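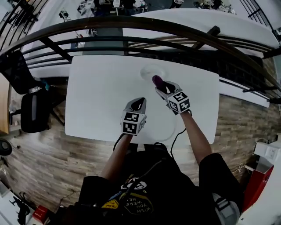
Fig. 1. Purple item and clear bowl on the table by the railing.

Lundport Adult Learning, Household Order
Handout 2: The Table and the Bowl
Instructor: Nermin Ersoy
Sep 27, 2024

Last time we did drawers, and several of you went home and did drawers, and I have had emails. Please stop sending me your drawers.

Tonight is flat surfaces. A flat surface in a home is a magnet with legs. Put one bowl on it and by the weekend the bowl has keys, a dead battery, a coupon and one half of something that used to be a pair. Selim Işık kept a diary of his hall table in March and has kindly let me quote the last entry, which reads, in full, "lost it."

Terms we'll use

Resident: a thing that lives on the surface. It has permission.
Visitor: a thing set down for now. "For now" has been known to last through two leases.
Catcher: the bowl, tray or dish that holds small residents. Small clear glass is my favorite because you can see the shame through the side.
Stray: anything purple, round and plum-like that is next to the bowl when it could be in it. Fig. 1 has one, held just short of the bowl. Any other color may also be a stray.

The reach rule

Sit down at the table the way you usually sit. The catcher goes where your hand lands without your back leaving the chair. If you have to lean, you'll put things down on the way there, and then you own a trail. Erhan Saraç disputes this and keeps his bowl on top of the refrigerator. We have seen his kitchen. We move on.

Size of the catcher

Smaller than you want. A big bowl is a drawer with no front. I once emptied a salad bowl in Gorkodbridge for a very nice couple and wrote down every item, and we got to 164 before we hit the bottom, where there was some salad.

White tables

A white table shows everything, crumbs included. People complain about this. I count it as a feature, though I also own a dark one and eat at that.

In-class exercise (pairs, one table each)

Clear the table completely. Chairs don't count as "away."
Put back one catcher.
One partner hands over small objects, the other says "resident" or "visitor" and places them. No speeches about where you bought it.
Visitors go in the box by the door.
Swap after 7 minutes.

If your partner is a person you're married to, trade with somebody.

For next time

Pick one surface at home and run the exercise alone. Leave it overnight and write down what has arrived by breakfast. Read the Tuncer chapter on hallways, skipping the part about feng shui and umbrellas. Bring a catcher you already have. Do not buy one.

Mojtaba Jafarzadeh has the sign-up sheet for closets, which is filling up, as closets do.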